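About Coltasano

Print this page | E-mail this page

Coltasano is a small language school for adults, and we love what we do! We started with one evening class in a borrowed room above the Hellwig bakery, where Ketsara Intarasuk taught beginner Thai to 6 people who mostly wanted to talk to their in-laws. Four of them still come.

We now have 200 students over the year and teach Thai, Ukrainian, Portuguese and Italian. Lev Holovko joined Ketsara in the second winter and runs all the Ukrainian classes, plus the Brarkuvel evenings - our name for the nights when everybody brings a dish and orders, begs and argues for it in the language they're learning. They get loud. We wouldn't change a thing.

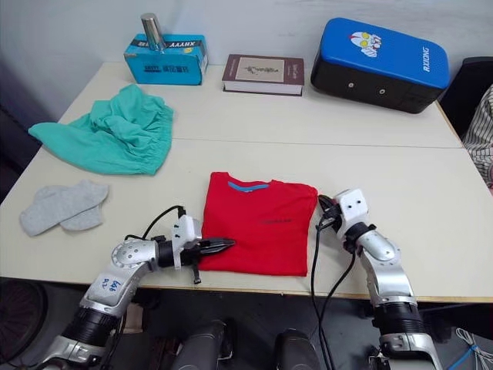

Our groups stay small, and you'll be speaking in the first ten minutes. Grammar comes in as you need it, usually when someone gets stuck halfway through a story and really wants to finish it. If you've tried to learn a language before and felt silly, please come anyway (Lev failed French twice and tells every new class so).

A full course runs 32 weeks, with a break in January. You can also join at the halfway point after a short chat with one of us. 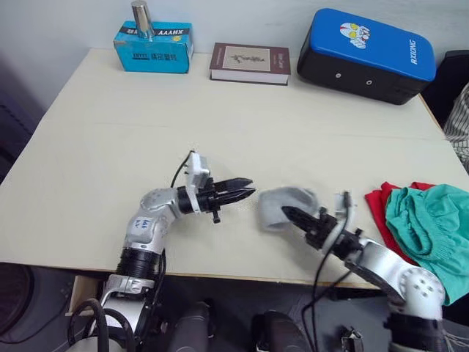
The lending shelf is open before and after every class. Take what you like and bring it back when you're done - children's books are wonderful for beginners, and we always want more of them.

Our next open evening is on 27th February at the Jernulard Building, second floor. Come and try two languages you've never spoken, and stay for tea.

Print this page | E-mail this page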